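라탄 빵 바구니 차리기와 관리하기

식탁에 빵을 낼 때 접시 대신 바구니를 쓰면 빵 밑면에 김이 덜 차고, 식사하는 동안 옮기기도 편합니다. 이 글에서는 타원형 바구니 하나에 빵을 담아 식탁에 올리는 순서와 식사가 끝난 뒤 바구니와 식탁보를 정리하는 방법을 적었습니다. 브런치나 간단한 저녁상처럼 빵이 곁들임으로 나가는 자리를 기준으로 했습니다.

준비물

타원형 바구니 1개
바구니보다 사방으로 조금 넓은 식탁 공간
식탁보 1장
빵 두 종류
식힘망
마른 행주, 부드러운 솔
필요하면 바구니 안에 깔 면 냅킨이나 유산지

1. 바구니 고르기

바구니는 재질에 따라 관리 방법이 다릅니다. 천연 라탄이나 버드나무로 짠 것은 가볍고 통풍이 잘되지만 물에 오래 닿으면 색이 변하고 올이 일어납니다. 합성수지로 라탄처럼 짠 제품은 물로 씻을 수 있어 매일 쓰기에 편합니다. 대신 뜨거운 것에 약하므로 오븐에서 바로 꺼낸 빵을 올리면 안 됩니다. 눈으로만 보아서는 둘을 구별하기 어려운 제품이 많으니 구입할 때 붙어 있는 표시를 확인하고, 표시가 없으면 천연 재질이라고 생각하고 다루는 편이 안전합니다.

모양은 둥근 것, 네모난 것, 타원형이 흔합니다. 길쭉한 빵을 자주 낸다면 타원형이 맞습니다. 둥근 바구니에 긴 빵을 넣으면 양 끝이 테두리에 걸려 들뜨고, 집을 때 다른 빵까지 같이 움직입니다. 깊이는 빵 높이보다 조금 낮거나 비슷한 정도가 좋습니다. 너무 깊으면 안에 든 빵이 앉은 자리에서 보이지 않습니다.

테두리는 손으로 한 바퀴 훑어 봅니다. 끝을 둥글게 말아 마감한 것은 손이나 식탁보에 걸리지 않습니다. 올 끝이 튀어나와 있으면 가위로 바짝 자르고, 자른 자리가 거칠면 고운 사포로 가볍게 문지릅니다. 바닥도 뒤집어서 확인하세요. 평평한 곳에 올려놓고 네 방향을 차례로 눌렀을 때 흔들리면 음식용으로 쓰기에 불편합니다.

저는 주방용품점 시스턴(Siston)에서 산 바구니를 쓰고 있습니다. 그전에 쓰던 헤브스카(Hevska)의 둥근 바구니는 크기가 애매해서 지금은 양파를 담아 둡니다.

2. 식탁보 깔기

바구니 색이 진하면 식탁보는 밝고 무늬가 없는 쪽이 무난합니다. 밝은 회색, 아이보리, 옅은 베이지 정도면 갈색 바구니와 빵 색이 모두 잘 보입니다. 잔무늬가 많은 천은 빵 부스러기가 눈에 덜 띄는 장점이 있지만 상차림이 복잡해 보일 수 있습니다.

리넨이나 리넨 느낌의 천은 원래 주름이 잘 생깁니다. 다림질을 할 때는 천이 아직 조금 축축할 때 안쪽부터 다리고, 접지 말고 바로 식탁에 펼칩니다. 이미 다 말랐다면 분무기로 물을 뿌려 돌돌 말아 두었다가 다립니다. 잔주름까지 모두 없앨 필요는 없습니다. 접은 자국이 굵게 남은 곳만 펴 주면 됩니다.

모서리가 둥근 식탁은 천이 모서리에서 뭉치기 쉽습니다. 가운데를 먼저 맞춘 다음 긴 변 두 곳을 내리고, 마지막에 모서리를 손바닥으로 쓸어 내리세요. 바구니가 놓일 자리는 한 번 더 평평하게 밀어 둡니다. 굵은 주름 위에 바구니를 올리면 한쪽이 들립니다.

식탁보가 자꾸 미끄러지면 밑에 얇은 미끄럼 방지 매트를 깝니다. 집게로 고정하는 방법도 있으나 앉은 사람 무릎에 닿을 수 있어 실내에서는 권하지 않습니다.

3. 빵 고르기

바구니 하나에는 두 종류가 적당합니다. 모양과 크기가 서로 다른 것을 고르면 골라 먹기 쉽고, 담았을 때도 구분이 됩니다. 꽃 모양으로 구운 작은 둥근 빵과 길게 꼰 빵이 잘 어울리는 조합입니다. 둘 다 표면이 단단히 잡혀 있어 서로 닿아도 모양이 덜 망가집니다.

설탕 가루를 뿌린 빵, 크림이 밖으로 나온 빵, 시럽을 바른 빵은 바구니에 바로 담지 마세요. 짜임 사이에 들어간 설탕과 시럽은 빼내기가 매우 어렵습니다. 꼭 담아야 하면 유산지를 두 겹으로 깝니다. 마늘빵처럼 기름이 배어 나오는 것도 마찬가지입니다.

집에서 구운 빵은 식힘망에서 충분히 식힌 뒤 옮깁니다. 작은 빵은 17분 정도면 겉이 손으로 잡을 만해지지만, 꼬아서 구운 빵은 가운데가 두꺼워 더 오래 둡니다. 밑면을 만졌을 때 축축한 느낌이 남아 있으면 아직 이릅니다. 사 온 빵은 봉지에서 꺼내 잠시 두었다가 담으세요. 봉지 안에서 눅눅해진 껍질이 조금 마릅니다.

전날 산 빵이라면 오븐을 160도로 예열하고 8분 정도 데웁니다. 이때 표면에 물을 살짝 뿌리면 껍질이 딱딱해지지 않습니다. 윗면 색이 이미 진한 빵은 알루미늄 포일을 느슨하게 덮어 둡니다. 전자레인지는 금방 먹을 것에만 씁니다. 식으면 질겨지기 때문에 바구니에 담아 두는 빵에는 맞지 않습니다.

4. 담기

먼저 바구니를 식탁에 놓고, 그 자리에서 빵을 담습니다. 조리대에서 가득 담아 옮기면 빵이 한쪽으로 쏠려 다시 정리해야 합니다.

바구니의 긴 쪽이 앉는 사람과 나란하도록 가로로 놓습니다. 양옆 사람이 같은 거리에서 손을 뻗을 수 있습니다. 식탁 정가운데에 큰 접시나 냄비가 올라올 예정이면 바구니는 옆으로 조금 옮겨 둡니다.

냅킨을 깔 경우 네 귀퉁이가 테두리 밖으로 길게 늘어지지 않게 안으로 접어 넣습니다. 부스러기가 적은 빵이라면 깔지 않아도 됩니다. 바구니 바닥이 그대로 보이는 편이 통풍에는 낫습니다.

작은 빵을 한쪽 끝에 먼저 놓고, 긴 빵은 반대쪽에 비스듬히 놓습니다. 긴 빵을 바구니와 똑같은 방향으로 눕히면 자리를 많이 차지하고 집을 때 손가락이 들어갈 틈이 없습니다. 비스듬히 두면 끝을 잡고 들어 올리기 쉽습니다. 두 빵 사이는 조금 띄웁니다. 붙여 두면 닿은 면에 습기가 차서 껍질이 물러집니다.

꼰 무늬나 꽃잎 무늬가 있는 면이 위로 오게 하고, 집게를 쓸 때는 빵의 옆면 아래쪽을 잡습니다. 위에서 세게 누르면 윤기 나는 껍질이 갈라집니다. 집게 끝이 바구니 테두리를 긁지 않도록 빵을 똑바로 내려놓은 다음 집게를 벌려서 뺍니다.

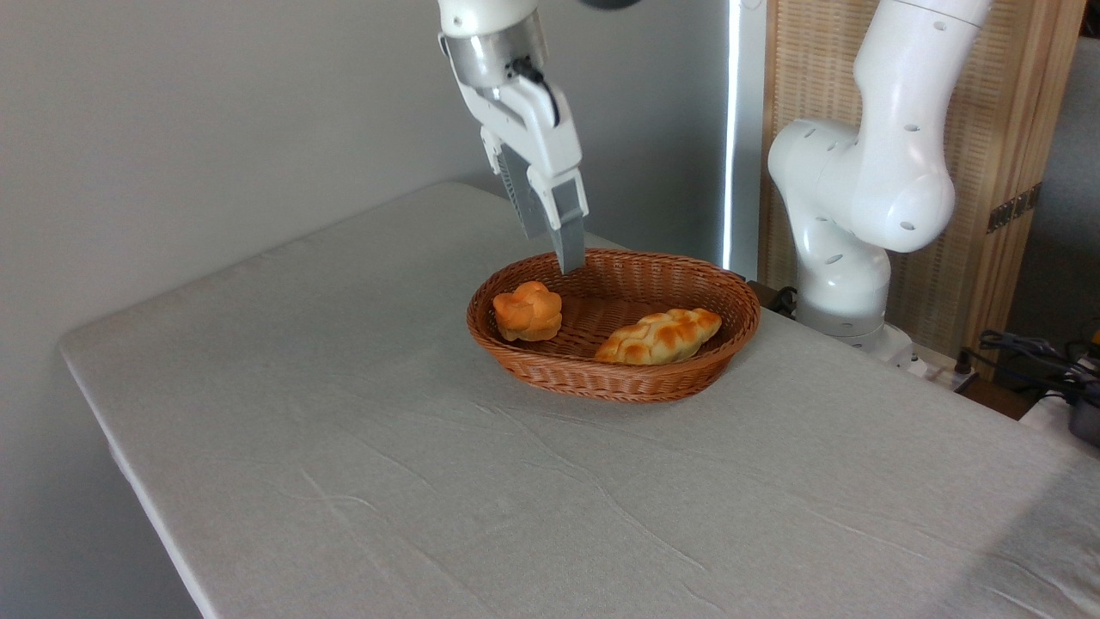
왼쪽에 꽃 모양 둥근 빵, 오른쪽에 꼰 빵을 비스듬히 담은 타원형 바구니

사람이 많을 때는 바구니를 높게 쌓아 채우지 말고 나누어 담습니다. 여분은 주방에 두었다가 바구니가 비면 채우세요. 쌓인 빵은 아래쪽부터 눌리고, 위의 것을 집다가 떨어뜨리기도 쉽습니다.

5. 곁들임 놓기

버터와 잼은 바구니 안에 넣지 않고 작은 그릇에 따로 냅니다. 버터는 먹기 전에 냉장고에서 미리 꺼내 두면 바르기 좋습니다. 꼰 빵은 칼로 썰기보다 결대로 뜯어 먹는 경우가 많으니 개인 접시를 함께 놓아 주세요. 접시가 없으면 부스러기가 모두 식탁보에 떨어집니다.

빵을 바로 먹지 않을 때는 마른 면포를 가볍게 덮습니다. 덮어 두더라도 2시간이 넘으면 껍질이 마르기 시작하므로 밀폐 용기로 옮깁니다.

6. 식사 후 정리

남은 빵부터 꺼냅니다. 다음 날 먹을 것은 비닐에 넣어 실온에 두고, 그 이후에 먹을 것은 한 개씩 싸서 냉동합니다. 냉장실에서는 빵이 빨리 굳습니다.

바구니는 뒤집어서 바닥을 손으로 가볍게 두드려 부스러기를 떨어냅니다. 싱크대나 신문지 위에서 하면 치우기 쉽습니다. 남은 것은 마른 솔로 짜임 방향을 따라 쓸어 냅니다. 저는 러독(Ruddock) 솔을 쓰는데 털이 부드러운 것이면 아무 제품이나 괜찮습니다. 못 쓰게 된 칫솔도 삶아서 말리면 쓸 수 있습니다.

천연 재질은 물기를 꼭 짠 행주로 닦고 바로 마른 행주로 한 번 더 닦습니다. 그런 다음 그늘에서 말립니다. 직사광선에 두면 올이 갈라집니다. 합성수지 제품은 미지근한 물에 중성세제를 풀어 씻고, 물기가 짜임 사이에 남지 않도록 비스듬히 세워서 말립니다. 두 재질 모두 식기세척기에는 넣지 않습니다.

식탁보는 네 귀퉁이를 가운데로 모아 들고 나가서 텁니다. 버터가 묻은 자리는 주방세제를 한 방울 떨어뜨려 문지른 뒤 세탁합니다. 잼은 찬물로 먼저 헹구세요.

7. 보관

완전히 마른 바구니만 넣어 둡니다. 여러 개를 겹칠 때는 사이에 종이를 한 장씩 끼우면 테두리가 눌리지 않습니다. 밀폐된 비닐봉지는 피하고, 통풍이 되는 선반이나 천 주머니를 이용합니다.

7월 장마철에는 쓰지 않더라도 가끔 꺼내서 바람을 쐬어 주세요. 실내 습도가 80퍼센트를 넘는 날이 이어지면 천연 바구니에는 곰팡이가 생길 수 있습니다. 점처럼 작은 곰팡이는 소독용 알코올을 묻힌 면봉으로 닦고 말리면 됩니다. 안쪽까지 번졌다면 음식용으로는 쓰지 않습니다.

자주 생기는 문제

바구니가 한쪽으로 기울었을 때: 천연 재질이면 바닥에 분무기로 물을 뿌리고, 평평한 곳에 놓은 뒤 안에 무거운 책을 넣어 하룻밤 둡니다. 책은 비닐로 싸세요. 합성수지는 이 방법으로 펴지지 않습니다.

빵 밑면이 눅눅할 때: 덜 식은 상태에서 담은 경우가 대부분입니다. 빵을 꺼내 식힘망에 올리고 바구니 바닥의 물기를 닦습니다.

식탁보에 바구니 색이 묻어날 때: 염색한 새 바구니에서 가끔 생깁니다. 젖은 흰 천으로 바닥을 닦아 보고 색이 나오면 더 나오지 않을 때까지 반복합니다. 그동안은 밝은 천 위에 올리지 않습니다.

2018년 6월 10일 작성
관련 글: 리넨 식탁보 얼룩별 세탁법 / 시슬로(Cislow) 식힘망 사용 후기 / 남은 빵 냉동하고 해동하기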